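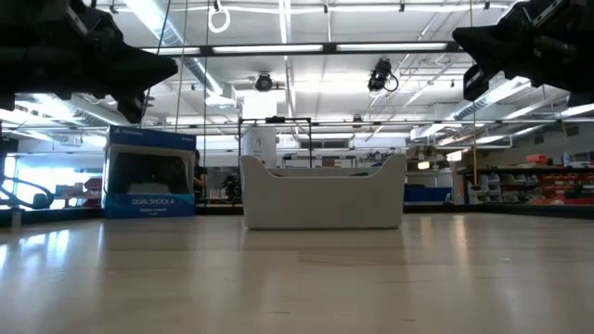
Tenura - enquête budget des ménages, vague 2
Fiche de données / LISEZMOI

Version du 2019-03-04. Remplace celle de janvier (poids faux pour les locataires, ne plus utiliser).

Contenu
menages.csv : une ligne par ménage, 1 131 lignes
depenses.csv : dépenses imprévues déclarées, 12 derniers mois
codes.txt : libellés des modalités, à lire avant tout le reste

1 131 ménages répondants, dont 370 locataires. 52 variables dans menages.csv. Séparateur point-virgule, UTF-8, virgule décimale (oui, désolé).

Collecte
Questionnaire en ligne, passé par Flotach. Relances par téléphone pour les plus de 65 ans. Terrain : Skisness et communes voisines, rien en dehors. Ne pas extrapoler au pays.

Variables qui posent question
epargne_dispo : somme mobilisable sous une semaine, hors découvert. Beaucoup de valeurs rondes.
choc_1000 : « pourriez-vous payer 1 000 euros demain sans emprunter ? » oui / non / nsp. Les nsp sont codés 9, pas vides. Attention aux moyennes.
credit_conso : vague 2 seulement, pas comparable avec la vague 1, la formulation a changé.
revenu_net : par tranche. Tranche haute regroupée pour l'anonymat.

Poids
Colonne pds_f. Calage sur âge, statut d'occupation, taille du ménage. Script dans /calage, tourne sous R 3.5, pas testé aillleurs.

Manquants
Vide = question non posée. 8 = refus. 9 = ne sait pas. Dans depenses.csv c'est -1 pour les refus, hérité de l'ancien format, à corrigé un jour.

Usage
Recherche et enseignement ok. Commercial : demander avant à Limsakul. Pas de croisement avec d'autres fichiers nominatifs.

Contact
Données et codes : Manee Sangkhawat
Poids, calage : Lertchai Chareonsuk

À faire
- doc de depenses.csv, incomplète
- vérifier les doublons d'identifiant entre vagues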